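Cleaning and Storing Silver Jewelry at Home

By Jong-dae Cha
Updated 19 May 2025 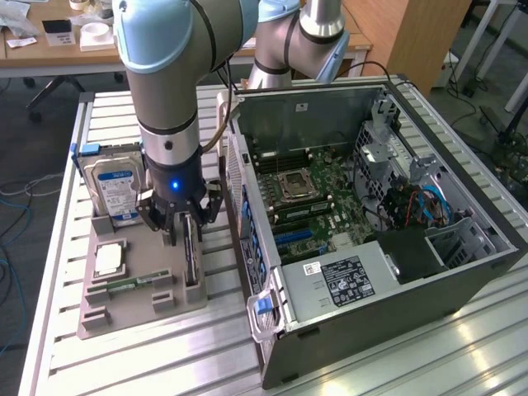 A gray fixture tray on a slatted aluminum worktable.

Most silver can be cleaned at the kitchen counter with things you already own. These tips cover plain sterling, plated pieces, and chains. If a piece is an heirloom or has a loose stone, take it to a jeweler first.

What you need

A small bowl
Mild dish soap with no lemon or bleach
A soft baby toothbrush
Two cotton cloths, one for washing and one for drying
A polishing cloth made for silver
Small zip bags

I keep all of it in a lidded Arkby box under the sink. The polishing cloth is a Trallarora. Don't wash it. The black on it doesn't mean it is worn out, and mine lasts until the gray has spread through the whole cloth.

Basic wash

Close the sink drain before you start, or work over a bowl. Put a few drops of soap in warm water and stir. Soak plain silver for 2 minutes, then brush lightly along the back and inside any openwork. Skin oil and hand cream collect on the underside of rings, so spend most of your time there. Rinse in a second bowl of clean water and pat dry. Leave the piece on a dry cloth for 30 minutes before putting it away. Moisture trapped under a setting will bring the tarnish right back.

Polishing

Rub in straight lines, back and forth. Circles show up as fine swirls on flat surfaces such as signet rings and cuffs. Use light pressure and turn to a clean part of the cloth often. Paper towels scratch, and so do most tissues.

Some pieces are darkened on purpose in the grooves to bring out the pattern. Polish the high spots only and keep dips away from these. Once the dark finish is gone, a jeweler has to put it back.

Heavy tarnish

Line a glass dish with aluminum foil, shiny side up or down. Lay the silver on the foil so that it touches. Sprinkle on a tablespoon of baking soda and pour in hot water to cover. You will smell a little sulfur. Lift the pieces out after a few minutes, rinse well, and dry.

Only use the foil bath on plain solid silver. Keep it away from:

Pearls, opals, turquoise, and amber
Anything glued
Pieces with a darkened finish
Plated jewelry

I used to reach for toothpaste. It does take tarnish off, but it left a haze on a bracelet of mine that I had to pay Shin, the repair shop I use, to buff out.

Plated pieces

Gold plate over silver is thin, and polishing wears it down. Wipe it with a damp cloth after wearing and dry it with a soft one. Skip the silver cloth, which has polish in it. Rhodium plate resists tarnish and needs only soap and water. If it starts to look yellowish at the edges, the plating has worn through and no amount of cleaning will help. Ask about replating.

Chains

Fasten the clasp before washing. Swish the chain in soapy water and leave the brush alone unless the links are heavy. To polish, fold the cloth over the chain and pull it through gently a few inches at a time.

For knots, lay the chain on a plate, put one drop of baby oil on the knot, and work it loose with two sewing pins. Wash the oil off afterward.

Storage

Air is what darkens silver, along with rubber, wool, and some papers. Put each piece in its own zip bag and press the air out. Leave the end of a chain hanging out of the bag, with the clasp end outside, and it won't tangle. The bag won't seal perfectly, so check those chains more often.

Anti-tarnish strips help. I use the Zestitero ones, cut in half, and change them every March. Write the date on the strip in pencil.

Don't store silver in the bathroom. A bedroom drawer is fine. Don't use rubber bands to hold earring cards together.

When to take it off

Swimming pools and hot tubs
Cleaning with bleach
Putting on perfume, hair spray, or sunscreen
Peeling eggs or chopping onions
Gardening

Silver you wear often stays brighter than silver left in a box, so rotate what you have. I give rings I wear daily a soap wash every 7 days and look over the rest when I change the strips.

Checking stones

Hold the ring next to your ear and tap it with a fingernail. A rattle means a stone is loose. Run a bit of cotton over the prongs too. If it snags, a prong has lifted. Stop wearing the ring until it has been fixed, and don't soak it.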